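Eier greifen im Simulator: was mir beim Sammeln geholfen hat

Seit Oktober sammle ich abends Vorführungen für ein Lernsystem, das Küchenhandgriffe lernen soll. Mit einem Ei habe ich angefangen, weil ich dachte, das sei leicht (ist es nicht!). Ein paar Tipps aus meiner Bastelecke, vielleicht spart ihr euch damit den einen oder anderen Abend.

Erstens: langsam hinfahren, aber zügig zugreifen. Ich habe am Anfang über dem Ei herumgezittert, und genau dieses Zittern hat das Modell dann brav nachgemacht. Inzwischen halte ich kurz inne, richte die Finger aus und schließe sie in einem Zug. Wer sich verhaspelt, bricht ab und fängt neu an — das halbe Gewurstel hinterher herauszuschneiden, dauert viel länger.

Zweitens: die Arbeitsplatte ruhig unruhig wählen. Auf einer glatten grauen Fläche lief bei mir alles wunderbar, auf Marmor dann gar nichts mehr. Jetzt wechsle ich nach 200 Durchgängen den Untergrund und verschiebe das Geschirr gleich mit. 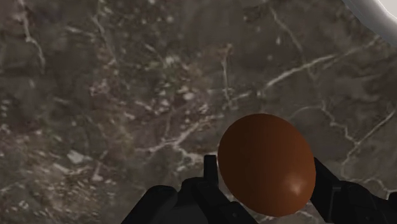

Braunes Ei zwischen den Greiferfingern, dahinter die dunkle Steinplatte mit ihren hellen Adern.

Drittens: das Ei nicht immer gleich hinlegen! Mal schräg, mal quer, mal näher am Rand. Radek Kadlec hat mir dafür eine kleine Liste mit 6 Startlagen geschickt, die ich reihum abarbeite, und seither muss ich mir nichts mehr merken.

Viertens: Fehlversuche aufheben, aber in einen eigenen Ordner. Ich hatte sie anfangs mit den guten vermischt und durfte dann 1779 Aufnahmen von Hand durchsehen. Einmal und nie wieder. Yulan Yao benennt ihre Dateien gleich beim Speichern mit Gegenstand, Untergrund und Ergebnis, das habe ich schamlos übernommen.

Und macht Pausen. Nach einer Stunde am Controller werden meine Griffe schlampig, das sieht man den Daten später an. Mein Ziel sind 3000 saubere Durchgänge, danach kommen die Tassen dran — wer für Henkel schon einen guten Anfahrwinkel gefunden hat, schreibt ihn mir bitte in die Kommentare.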